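Setup and upkeep notes for the Wendine arm, June 2023. Maintained by Ludivine Lecomte.

## Mounting

Screw the base down before connecting the servo bus. Keep the mat flat under the gripper.

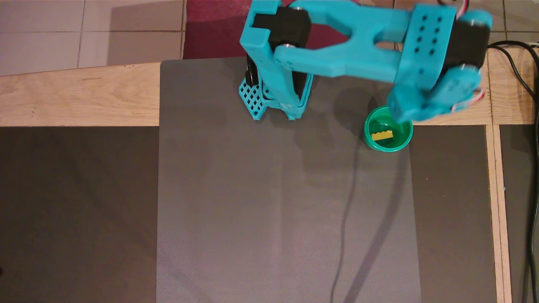

Tighten horn screws by hand – the printed brackets crack easily.

## Rest pose

Fold the arm fully, then run `zero_joints`.
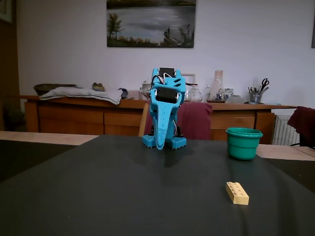 *Wendine standing, green pot and brick to the right.*

## Wiring

Leave slack at each joint. Replace any lead with worn insulation.

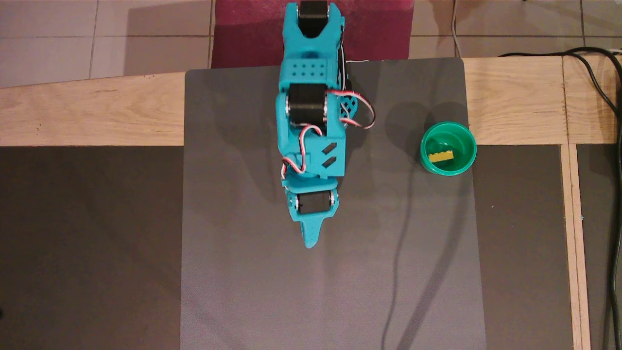

Check connectors every 200 cycles and log the result in `service.csv`.

## Gripper

Open the jaws and look for play at the hinge.
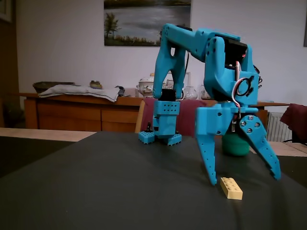
Spare jaws: ask Anatole Moulin.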